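Looking after old deeds, maps and letters at home

Notes for members of the Esstead local history group, compiled by Beverley Pickering and revised in September.

Most of the older papers we are shown have spent decades in a loft or a shed. Both are poor places. Lofts swing between hot and cold, and sheds are damp for half the year. A cupboard on an inside wall of a bedroom or landing is better than either. Keep boxes off the floor and away from pipes, radiators and chimney breasts.

Handling

Wash and dry your hands before you start. Cotton gloves are not recommended for paper, as they catch on torn edges and reduce feel. Clear a surface larger than the largest sheet when opened out, and keep drinks in another room. Use a pencil for notes. Ink and ballpoint should not be on the table at all.

Remove rubber bands, which perish and stick. Rusted paper clips should not be pulled: slide a strip of polyester film under the clip on each side of the sheet, hold the paper flat, and ease the clip away from it. Sewn bundles should be left sewn. The order of the papers is often the only evidence of who kept them, so photograph a bundle before you disturb it and number each sheet lightly on the back, bottom left, in 2B pencil.

Unfolding

Folded parchment is stiffer than paper and will spring back. Open it one fold at a time and weight the corners with small cloth bags of clean rice or glass beads. If a fold resists, stop there. Paper maps on a linen backing generally open without trouble, although the paper tends to crack along the joins between panels, and any loose fragments should go into a labelled envelope. 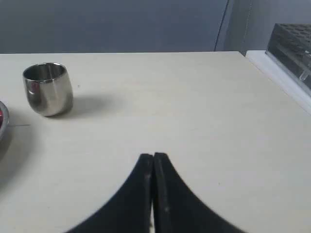 Can creases be ironed out of an old letter?

Leave the iron alone, even on a low setting. Heat can scorch the paper and soften wax seals, and steam will move many inks. Put the letter between two sheets of clean white blotting paper, lay a board on top, add a couple of heavy books and leave it for 2 weeks. Creases that remain after that do no harm.

Storage

Use acid-free folders inside an acid-free box. Put no more than 20 sheets in a folder, fewer if they are thick. A half-empty box lets papers slump and curl, so fill the gap with crumpled acid-free tissue. Plastic pockets should be polyester or polypropylene. The older PVC kind smells strongly, goes tacky and lifts the print off photocopies and typescript.

Large maps are best kept flat. If there is no drawer wide enough, roll them round the outside of a wide tube, printed side out, with a layer of tissue between tube and map. Wrap the roll in more tissue and tie it with cotton tape, not string. The Treloar estate plan (our reference 2804) was rolled this way by Joanne Hulme and is stored on top of a wardrobe.

Copying

Scan at 600 dpi for handwriting and save as TIFF. JPEG is adequate for a copy to send to relations. Do not put parchment through a sheet feeder, and do not press a bound volume flat on the glass. Photograph it instead, in daylight from a window – but out of direct sun – with the book supported on both sides.

Mould

Grey or green patches that smear are probably active. Seal the item in a polythene bag, keep it apart from everything else, and ask your county record office for advice before opening it again. Do not wipe it. Dry, powdery mould can be brushed off outdoors with a soft brush, wearing a mask, once the paper has been in a dry room for several days.

Sticky tape

Do not add any, and do not peel off what is already there. Tears can wait in a folder.

Corrections to this page should go to Hayley Horrocks.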